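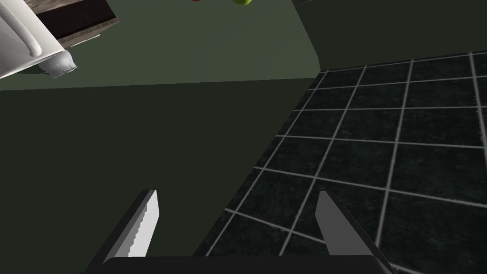
Computer rendering: gripper fingers, open

The Catton screed dispute was a disagreement over the repair of defective ground floors in homes on the Catton estate, on the northern edge of the town of Tastow. It concerned a pumped floor screed supplied under the trade name Rornora, which shrank and lost strength after laying. Residents sought full repair of every affected home at no cost to the owners. The builder, Paulík, at first offered repair only where a floor had already failed a loading test.

The estate has 900 homes, built in four phases. Rornora screed was used in the second and third phases and in part of the fourth. A survey paid for by the town council found it in 657 homes. The first phase, which has a sand and cement screed laid by hand, was not affected.

Background

Screed is the layer laid over a structural floor slab to give a level surface for tiles, boards or carpet. At Catton it was specified at a depth of 65 millimetres over insulation, with heating pipes held in the lower part. The Rornora mix was delivered ready for pumping, and its maker stated that it could be walked on after two days.

The defect was traced to the binder. When water had been added on site to make the mix easier to pump, the binder separated and rose, leaving a weak, dusty layer at mid-depth. The top of the screed stayed hard, so the fault was not found by the surface scratch test used at handover. Cracks generally followed the line of the heating pipes and were widest at doorways.

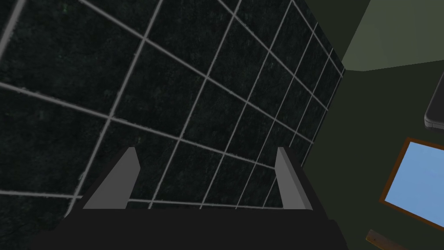 Dark square tiling with light grey grout lines (rendering)

Effects on homes

The most common report was of hollow-sounding floors, followed by cracked grout and lifting tiles. In homes with floating timber floors the damage was less visible, and several owners learned of it only when a sale fell through after a survey. Where the screed had broken up under heavy kitchen units, worktops dropped at one end and waste pipes pulled out of their joints.

The defect did not affect the structural slab or the walls. This point became important later, as the standard ten-year warranty held by most owners covered the structure and the drains but excluded finishes. The warranty provider classed screed as a finish. Owners argued that a layer containing the heating system could not reasonably be treated in the same way as paint or carpet.

Campaign

A residents' group was formed after a meeting in the Catton primary school hall. Its chairman was Matúš Sýkora, a heating engineer who lived in the third phase. The group collected core samples from its members' floors and sent them to an independent laboratory, sharing the cost among those taking part. In December it held a march from the estate to the council offices in Tastow, attended by around 500 people.

The group made three demands: removal of the screed in all homes where it had been used, payment for alternative housing during the work, and a certificate on completion that would be accepted by lenders. It opposed patch repair, in which resin is injected beneath the cracked area. Sýkora told the council that injection closed the gap under the surface but did nothing for the weak layer within it. 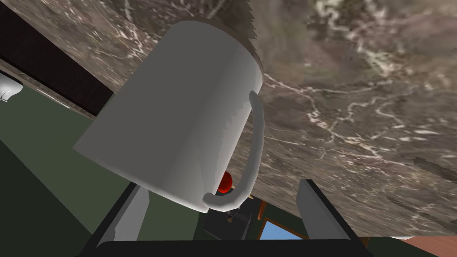 A white mug near a marble countertop, computer rendering

Repair scheme

Talks between Paulík, the residents' group and the council led to a scheme with two grades of repair. Grade A covered full removal of the screed and heating pipes, relaying, and replacement of floor finishes. Grade B covered removal in single rooms, where cores taken elsewhere in the home met the required strength. Resin injection was dropped from the scheme before it opened.

Each home was to be tested at a minimum of four points on the ground floor, including one in the kitchen and one at the main entrance. Owners could ask for a second test by a laboratory of their own choice. If the two results differed, the lower reading was used.

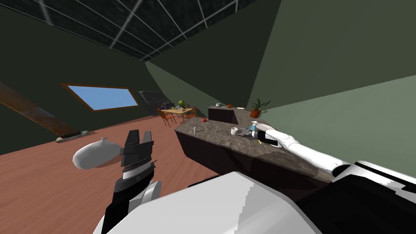
Kitchens proved the main source of disagreement during the work. The scheme paid for units to be taken out and refitted, but not for new units where the old ones were damaged in the process. Stone worktops were a particular difficulty because many had been bonded in place. A later amendment set a fixed sum for replacement worktops and allowed owners to add to it if they wanted a dearer material.

Homes that had been let were admitted to the scheme on the same terms as those occupied by their owners, except that landlords were not paid for lost rent. Owners who had already replaced their floors could claim against invoices, subject to proof that the original screed was Rornora.

Changes to practice

Following the dispute, Tastow council required a record of water added on site for all pumped screeds in homes it inspected. It also replaced the scratch test at handover with a drop-weight test, carried out before any floor finish is laid. The requirement does not apply to screeds less than 40 millimetres deep.

See also

Floor screed
Underfloor heating
Latent defect
New home warranty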